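Present: Danai Karras (chair), Grigoris Kokkinos, Bríd Kavanagh, Glykeria Pappas (notes)
Apologies: Kyriaki Chatzigeorgiou

## 1. Grip fault in the Divora simulation

Grigoris took us through the trouble from the January batch, and thanks to him for staying late over it. In run 334 the right gripper went on closing after the stop command, and the arm then swung out past the end of the dresser. The same thing showed up in 13 other runs, all on the garlic task. Bríd wondered if the stop message was being dropped when the two arms are both moving – Grigoris thinks so too, but would like to see the logs side by side before he says it for sure.

Danai reminded everyone, kindly but firmly, that nothing from this build goes onto the real arms at Halach until the stop works every time. All agreed.

**Actions**

- Grigoris to compare the logs and send them to Kyriaki.
- Bríd to add a check that both grippers are open before the reach begins, as in the view of the dresser task below.
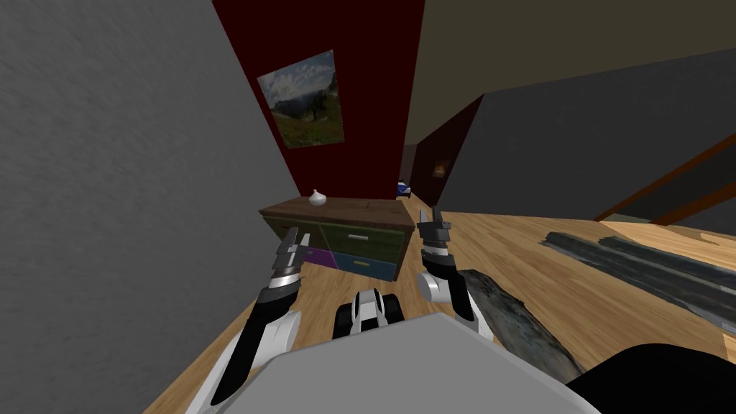

## 2. Next meeting

Same room, 2 p.m. Bríd will bring the log comparison if Grigoris is away.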